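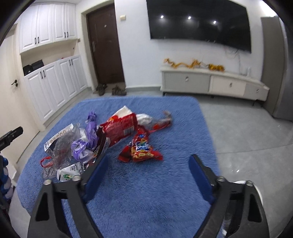
Pantry and Supper Coordinator, Plenusa Community Table

31 shares | 6 comments

Plenusa Community Table is looking for a coordinator for its evening pantry and supper program. The job is 30 hours a week, Monday through Thursday, noon to 7:30. The pay is $19 an hour, which we know, and which we are working on.

We serve families in the Rirnia neighborhood who come by after work to pick up groceries and, if they like, sit down to a hot meal. Last year we gave out 3,912 bags of food. We also ran a clothing swap in July that produced eleven usable coats and one wetsuit. The wetsuit is still available.

What you would do

Order and receive food. Our main delivery comes Tuesday at one, by which the driver means any time before four. You will get to know the freezer, a large and moody appliance we call Rainer, and you will learn how hard to lean on its door.

Plan suppers around whatever shows up. In spring it was 400 pounds of turnips. The kids have since forgiven us, but they remember.

Talk to people. Many of our guests are having a bad month and would like to get through the line without giving a speech about it. We ask for a name, a household size and any allergies. Please don't add questions.

Keep the records our funders want, in the format they want, until they change the format.

What we need from you

Two years of work in a kitchen, pantry, school, shelter or anywhere else with a line out the door. A current food handler's card, or a willingness to get one in your first month. Spanish or Arabic is a big plus. You should be able to lift 40 pounds and drive the van, a Pavus with 847 scratches and good brakes. A college degree is fine but won't get you out of mopping.

What you get

Health coverage after 60 days, three weeks of paid vacation, supper on every shift (see turnips), and a desk that you will share with the label printer. Your supervisor will be Abena Wumbei, our program director, who answers email quickly and in very few words. Don't take it personally.

To apply

Send a resume and one page telling us about a time a plan fell apart and people still got fed. Skip the part about your passion. Bring or mail both to Grigoris Christodoulou at the front office by August 31, 2019. It's a Saturday, and he'll be in until two. Interviews start the following week, and everyone who applies will hear back, including the noes.

Share this 31
6 comments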